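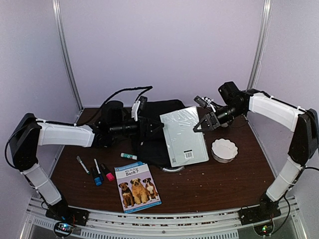 Why did the left arm drop out in the middle of run 22? The wrist cable was pulling on its connector every time the arm reached across toward the middle of the table, and on that run the wrist servo lost contact long enough for the controller to fault and cut power to the whole side.

I went down the wrong road first, I'm afraid. The log said "undervoltage", so I spent most of the morning on the supply (which is fine, sorry Vaughn, I know you told me it was fine) and swapped the left driver board for the one out of the Bemel drawer. Run 23 faulted in exactly the same spot, with the arm stretched out over the book pile, and it sagged onto the table the way they do when the torque goes. Nothing broken that I can find. The gripper still opens and closes all the way and the homing numbers match the right side.

It was Tamsin who wiggled the cable by hand while I watched the readout – bus voltage at the wrist fell away at once, came back when she let go. We did it 3 times to be sure, and I felt rather silly about my morning.

Done so far: connector reseated, a longer loop left behind the wrist, and the cable tied at the upper link so the pull goes there first. Ran the Erkus pick routine slowly at half reach, no faults. Have not tried full speed yet and would ask everyone to leave that until the new cables come from Brondance. I ordered 2, one for each arm, as the right one is the same age.

Please keep your hands out while either side is powered, even if it looks asleep. After the fault on 23 the right arm was still live and holding position, and I had reached in before I thought about it. The stop button should kill both sides and I want to check the wiring against the Boateng drawing before we run again.

Old driver board is back in the drawer, label says GOOD.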